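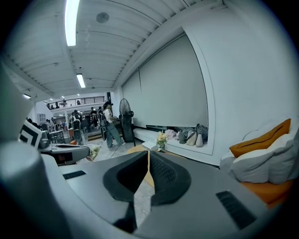

Search posts
Filter Clear

Spent the week on the pose tracking in Onsri, our replay and labeling tool for hand-held gripper recordings. Thread on what changed, mostly for people who already run it.

The old version solved each hand separately. Left gripper pose from the left camera, right from the right, then a calibration step to put both in one world frame. It drifted. On our longest recording the two hands ended up 90 mm apart while holding the same box.

New version uses the fiducial on the other gripper whenever it shows up in view. One marker gives you a relative pose between the hands, and that goes into the graph as an extra constraint.

Problem: with a fisheye lens the other gripper spends most of its time out near the edge, tilted, where the marker is most distorted. The detector was fitting straight lines to edges that curve. Corners came out wrong by 3 pixels or more.

Fix was to undistort only a patch around the predicted marker position and detect in there. Undistorting the whole image costs too much and stretches the edges into mush anyway.

The other thing is ceilings. A ribbed ceiling fills half the image and every ridge looks like the next one. The feature matcher would jump one ridge over and report high confidence. I now downweight matches that sit on repeated parallel lines and let tube lights, speakers and window corners do the work.

People walking around are still handled by plain outlier rejection. I tried a person mask. It made little difference in big rooms and slowed the replay, so it's off by default.

Ran all 257 recordings in our Codham set through it. Old tracker lost 5 percent of them outright. New one loses 3 recordings total, all with the jaw right up against a blank wall.

Sunee Pongsiri wrote the patch detector and found the bug where left and right timestamps were swapped on import. If your old sessions look mirrored, re-import them.

Config change: marker_size is now in meters. If you leave it in millimeters the solver will run and give you a very large room.

Next up is jaw width from the same image.

Filed under: Perception, Tracking, Release notes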